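Ogola – garra de mão para recolha de demonstrações

README do conjunto de dados e da ferramenta

Ogola é uma garra de dois dedos, segurada na mão, que montámos na oficina partilhada de Tralturville. Este repositório junta os ficheiros de impressão, os scripts de conversão e as gravações feitas com ela. O projeto começou em junho na bancada da Mercy Urio e passou depois para a sala do fundo, onde há mais espaço.

Conteúdo

pecas/ – dedos, corpo e suporte da câmara, em STL e STEP
scripts/ – conversão, corte e verificação das gravações
dados/ – 843 gravações, uma pasta por gravação
notas/ – diário de montagem, escrito por Mwangi Lema e Neema Muli

Das 843 gravações, 800 são para treino. As restantes ficaram para ensaio dos scripts e não foram revistas. O ficheiro lista.csv diz a que grupo pertence cada pasta.

Tarefas

São 6 tarefas de mesa, todas com loiça e tabuleiros: pegar, pousar, empurrar, rodar, empilhar e retirar do tabuleiro. A tarefa "retirar do tabuleiro" tem 299 gravações e é a mais completa. A câmara vai presa à garra, por isso os dedos aparecem em todas as imagens – não os recortamos nem os mascaramos.

A mesa branca serve de fundo em toda esta tarefa. O prato preto fica dentro do tabuleiro bege, e cada gravação começa com os dedos afastados e sem tocar em nada.
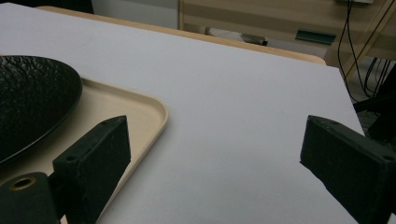
Montagem dos dedos

1. Imprimir os dois dedos deitados, com a face inclinada para cima.
2. Limpar os furos dos parafusos antes de montar.
3. Apertar à mão e abrir e fechar a garra algumas vezes.
4. Se um dedo roçar no corpo, lixar a base. Não mexer na face de contacto.

Problemas conhecidos

O brilho do prato confunde o nosso script de segmentação. A Mwende Mbwambo tem uma versão com outro limiar no ramo herkport, ainda por testar.
As primeiras gravações da tarefa "empilhar" têm o relógio desacertado. Usar corrigir_tempo.py antes de as converter.

Última revisão: 17 de dezembro de 2023. Dúvidas e correções para Subira Magesa, pela página de pedidos do repositório.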